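Cleaning a matte white tabletop without wrecking it

Posted 17th December

Quick one before everybody descends for the holidays. Have had three emails asking how I keep the white table white, so here it is, all in one spot. Works for painted or matte laminate tops. Not for marble, not for oiled timber, go elsewhere for those.

What you need

Two soft cloths (old flannelette is perfect, old tea towels ok)
Dish soap, the plain kind, no colour in it if you can find it
Bicarb
A bucket or big bowl, warm water
A dry towel for the end
Plastic scraper or an old bank card

No melamine sponges. Will come back to that.

Step 1. Clear it. All of it. Don't clean around the fruit bowl, you'll get a ring and then you'll be back at it tomorrow. Put everything on the bench or a chair.

Step 2. Dry wipe first. Crumbs, grit, sand if you've got kids. Grit plus a wet cloth is sandpaper. Wipe towards you and catch it in your hand or a dustpan.

Step 3. Soapy wipe. A small squirt in 3 litres of warm water, cloth wrung right out. Long strokes, edge to edge, same direction. Circles leave swirls on a matte finish and you see every one when the arvo sun comes in low.

Step 4. Rinse wipe. Second cloth, clean water. People skip this and then wonder why the top looks grey. It's soap film. Grabs every bit of dirt after that. Tahira Awan swore her table had yellowed, two rinse wipes and it was fine.

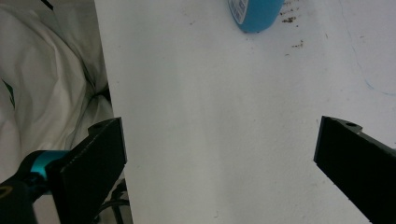

Step 5. Dry it straight away. Don't let it air dry, specially if your water is hard. Towel flat under your palm, work from the middle out, then run along teh edges and underneath the lip where drips sit.

Stains that didn't shift

Tea and coffee: bicarb and a bit of water, mix to a paste like toothpaste. Dab on, leave 8 minutes, wipe off gently. Do not scrub. Repeat if you have to.

Turmeric: same paste, then sunlight. Drag the table near a window for a day or two. Rukhsana Ghumman put me onto this after a curry night and it fades a lot more than you'd expect.

Texta or pen: metho on a cotton bud, tiny patch underneath first. If the finish goes tacky or colour comes off on the bud, stop.

Candle wax, dried glue: let it go hard, then the plastic card held nearly flat. Never a knife.

Marks from rubber feet: sometimes permanent sorry. Try the paste, then live with it.

About those sponges. They're a very fine abrasive. On a matte top they polish a shiny patch and you can't un-shine it. I've got one the size of a saucer near my end of the table, and I did it in ten seconds.

Keeping it that way

Quick wipe with a damp cloth after dinner, dry it. Full clean once a week. Coasters under anything coloured or sweating, and that includes bottles and canisters, the bottoms are always grubby. Don't leave wet washing or a damp cloth sitting on it overnight, dye comes out of things you woudn't think had any.

Also check light from the side when you're done. Crouch down so you're level with the top and look across towards the window. Smears show up from there that you'll miss standing.

Will do chairs in the new year if I get time. Questions in the comments, might be slow to reply this week.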